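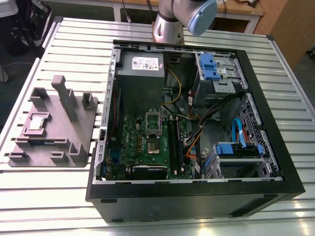

Photo: Benedicta Amegashie / Penimon workshop notes

Workshop tips: fitting memory and a processor, by hand or by arm

Can a robot arm refit an old desktop yet? In part. Picking a memory module out of a tray is easy for an arm. Seating it is harder, and most of what helps the machine helps a person too.

Lay the tower on its side with the panel off, so that every part goes in from above. An upright case makes you push sideways, and arms are poor at that as well.

Keep the chip and the memory in a shaped holder beside the case. A printed one with a square recess for the chip and guide blocks for the module will do. Parts left loose on a bench turn a little each time they are touched.

Open the socket plate fully before you pick up the chip. Match the corner mark, lower the chip level and let go. Do not press it. Of 20 placements in our April trial at Gyamfi, the arm got 3 wrong, all by a slight tilt.

Open the memory latches, line up the notch, then press on both ends. The push needed is firm, and this is where arms still stall: too little force and the module sits proud, too much and the board bends.

Move cables out of the way first. A drive lead drooping over a slot is a moment's work for a hand. For an arm it is still the worst job in the case, as the lead never lies the same way twice.

Unplug at the wall before any of this, and touch bare metal on the case.

Ksawery Wasilewska's timings for the Plovow bench: 203 seconds by arm for chip and memory, cables already cleared. A practised hand is quicker. Leave the arm the repeat work and do the leads yourself.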